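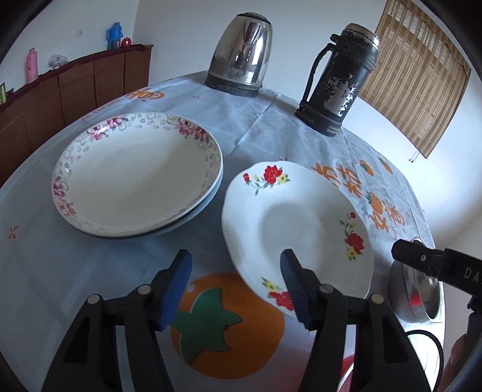

盘沿带花纹的时候，分割结果会不会把花纹当成另一件物体？有用户在来信中这样问，并补充说，其所在单位使用 Skarnovine 软件两个月，平面定位一向稳定，唯独换用印花餐具后，抓取候选点时有跳动。

答：会有这种可能，尤其是在默认参数下。Skarnovine 的分割模块先按颜色与纹理生成初始区域，再由深度信息合并。盘面花朵与底色反差较大时，初始区域偏碎，合并阈值若仍按素色物体设置，花纹便可能单独成块。建议在感知配置中启用“纹理抑制”，并将合并阈值调至 75。图中两只带花卉图案的盘子即属此类物体，桌布上印制的橙色果实和汉字也应按同样方法处理。

以下为其他常见问题，最后更新日期为 04/06/2018。

一、感知

问：桌布上的印刷图案被识别为可抓取物体，应如何处理？
答：请确认已完成桌面平面拟合。印刷图案没有高度，拟合正确时会在高度过滤一步中剔除。桌布有折痕的，平面残差会增大，此时可改用分块拟合，不宜直接提高全局高度门限，否则浅盘的边缘将一并丢失。

问：不锈钢水壶的点云为何残缺？
答：抛光金属表面产生镜面反射，深度值缺失或偏移属正常现象。系统提供轮廓补全功能，可依据彩色图像边缘与回转体假设重建外形。该功能对水壶主体有效，对壶嘴和把手无效，后两者须由用户在模型库中指定。

问：两只盘子叠放时，能否分别输出位姿？
答：可以。下层盘子仅露出少量边缘时，系统输出其位姿并标记为“低置信”。规划模块默认不对低置信物体生成动作，待上层物体移走后重新估计。

问：广角镜头造成的弯曲是否影响定位？
答：完成标定后不影响。标定文件须与镜头逐一对应，不得在不同设备之间复制。标定所需图像不少于 37 幅，并应覆盖画面四角。画面四角缺少样本时，靠近边缘的直立物体会出现明显倾斜，高瘦的保温瓶最为典型。

二、规划

问：夹爪的两侧指尖遮挡目标时，系统如何判断接触位置？
答：系统依据夹爪开度与连杆模型推算指尖位置，不依赖被遮挡部分的图像。更换指垫后必须重新填写指垫厚度，否则推算结果会产生固定偏差。

问：抓取盘子时应选择哪种策略？
答：推荐使用“边缘夹持”。规划器沿盘沿采样候选点，逐一检查指尖与桌面、邻近物体的间隙。采样数默认为 400，物体密集时可提高至 2000，相应的规划时间也会延长。花形盘沿的曲率并不一致，请关闭“圆形近似”选项。

问：同一工作区内有两个夹爪，是否会发生碰撞？
答：双夹爪模式下，规划器为每个夹爪建立独立的占用区域，并按时间顺序检查重叠。该模式须在启动前选定，运行中不可切换。手持方式采集数据时不经过规划器，避让由操作人员负责。

三、工具与数据

问：Bedudo 与 Egan 两个工具有何区别？
答：Bedudo 用于数据回放与标注，Egan 用于检查控制日志。两者读取同一种记录文件，但 Egan 不加载图像，打开较大的文件时占用内存较少。

问：图像与夹爪开度的时间戳不一致，如何修正？
答：请在 Bedudo 中运行“时间对齐”。程序以夹爪完全张开和完全闭合的时刻为参考，因此每段记录开始时应各做一次张开与闭合动作。缺少该动作的记录只能手动对齐。

问：画面中出现操作人员的手，该段数据是否需要删除？
答：不需要。标注时选择“人体”类别即可，训练脚本会自动屏蔽相应区域。

问：旧版 Skandik 格式的文件是否仍受支持？
答：支持读取，不支持写入。自十月版本起，读取功能将移至独立的转换程序。请各用户单位在升级前完成存量文件的转换，并保留原始文件以备核对。

问：提交故障报告时应附哪些材料？
答：请附软件版本号、配置文件、标定文件及故障发生前后的记录片段。仅附截图的报告不予受理。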